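Furnival Gingham Tablecloth, Round, Navy
Reviewed by Chelsea Naylor
Filed under: Table linen

Rating: 4 out of 5

The Furnival is a round cloth in a woven-look check of navy, blue-grey and white. I bought it in September to replace a Disa cloth that had gone thin at the rim of the table, and it has been on and off the same round table since then.

Fit

The listing gives a diameter and nothing else, so measure first. Take the table diameter, add twice the drop you want, and order the next size up if you land between two. Mine clears the rim evenly on all sides. The curve of the hem is cut true, which I can't say for the Disa, where one side always hung lower however I turned it.

A check is less forgiving than a plain fabric on a round top. If the cloth is rotated a few degrees off the line of the wall or window, the rows show it. I line up one row with the window and smooth outward from the center.

Fabric

Medium weight, no coating. Spills soak in if left. It creases along the package folds, and those took one wash and a warm iron to remove. The hem is a single turned edge with close stitching - plain but sound. No loose threads so far.

Washing

I have washed it 6 times, cold, with like colors. The navy squares are a shade softer than they were. The white squares have not picked up any blue, and that was my main worry. Shrinkage was small and happened entirely in the first wash. Line drying leaves it stiff, and a short tumble fixes that.

Color with other pieces

Navy check goes well with red. The pieces I use on it most are a red bowl, a red-handled spoon and a white napkin with orange-red stripes. The stripes are narrow enough that they don't fight with the squares. A Jolura napkin in a small floral did, and went back in the drawer.
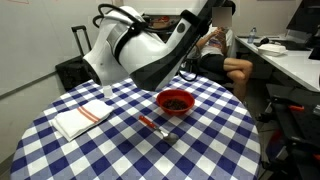 Furnival cloth with the red bowl, spoon and striped napkin.

Dark crumbs disappear into the navy and show up plainly on the white, so the cloth needs shaking out more often than you would guess from a standing distance. Grease marks are easiest to spot on the blue-grey.

Faults

The care label is sewn on the face side of the hem. I unpicked it. The storage bag is too small for the cloth once it has been washed and folded by hand. One star off for the label and the missing drop measurement.

Would I buy it again: yes, in the same size.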